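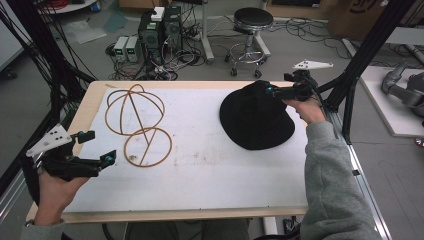
Quick one tonight, kettle's on and I've got to be up at six.

Gosling got new fingertips. The old ones were too hard and kept skating off anything with a bit of nap to it, felt especially. Printed the new set in the soft stuff, 2 hours for the pair, and then lost most of an evening getting the strings off with nail scissors. Worth it I think. Will report back when they've had a proper month of abuse.

Hats are still the job. I know I said in April I'd move on to something with corners. But a hat is a nasty thing to pick up well – squeeze the crown and it dents, go for the brim and it flops and swings round on you. Which is why I like it. Boxes are boring, everyone does boxes.

So the state of play. 97 recordings kept, 17 binned. Most of the binned ones are my own fault, going too fast with the right hand and letting the left wander off. You really do have to think about both. Na-rae Chae came over from Vonside and did a run of them and hers are so much smoother than mine its embarrassing. She moves like she's icing a cake. I move like I'm late for a bus.

She also reckons I should stop starting every go with the hat in the same spot. Fair point. Going to shuffle it about the paper from now on, turn it, tip it over, and do some with the wire shape on the other side. More faff but the thing won't learn much otherwise.

Still to do:
new paper, this sheet is filthy
tidy the cables (ha)
longer screws for the marker plates, mine only just bite
work out why Nira drops the left track when I twist my wrist past a certain point

That last one is driving me mad. Tried more light, tried less light. Tried moving the plate back a touch, which helped and then didnt. If anyone from the Gornatmont lot has had the same thing please shout, comments are open again.

Right, tea.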